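The table work, and the people who do it: a conversation with Eleri Samuel

5 Jun 2024

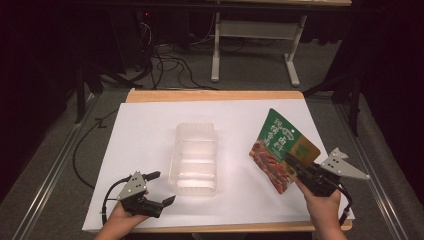 Eleri Samuel has been packing things, one way or another, for most of her working life. Gift hampers at first, then spice mixes and sauces, and for the last few years the mixed grocery orders that go out from Endale to small shops and restaurants up and down the county. So when I sat down with her in the break room (she insisted on making the tea, and on my having the good chair), I expected to hear a fair bit of grumbling about the new system. I got some, but I got a lot else besides.

"People think you come in one morning and there's a robot standing in your spot," she told me. "It's been much slower than that. First they wanted to learn how we do it, and that meant us doing it for them, over and over, with the grippers in our hands."

The grippers are hand-held, one for the left and one for the right, each with a pair of black fingers that open and close. You pick up a pouch of seasoning with them, you set it in a tray, and you do it again. Eleri does this for 2 hours a day now and spends the rest of her shift on the ordinary line.

"The first week I was hopeless! A soft packet wants to fold up on you. With my own fingers I'd never given it a thought, and there I was chasing the corner of a bag across the table like a cat."

Her supervisor, Iolo Maddocks, joined us halfway through the pot. He looks after the project, which everyone in the building calls Costa, and he was quite open with me about what worried people when it was announced in May. There were 60 packers on the books then and there are 60 now, he said, but he won't promise what he can't see. What he could do was put the packers in the room when decisions were made, and he did.

"Eleri told us the trays were too far over for anyone with short arms," he said. "We'd had engineers on it for 3 weeks and they're all tall."

I asked her whether it bothered her, teaching a machine her own job. She took a while over that one and topped up my cup while she thought.

"Some days, yes. I'd be fibbing if I said otherwise. But my wrists aren't what they were, and if something else takes the heavy cartons I'll wave it in at the door. It's the small fiddly things I'd miss. I like those."

The pay for the gripper hours is a little better, which she mentioned twice, and the pace is gentler. There is less talking, though, and that has been the harder change. On the line you chat all day long. At the gripper table you concentrate, and Eleri says she goes home with a quiet head and has to phone her sister to make up for it.

She has another session tomorrow, with jars, and she's not looking forward to the lids.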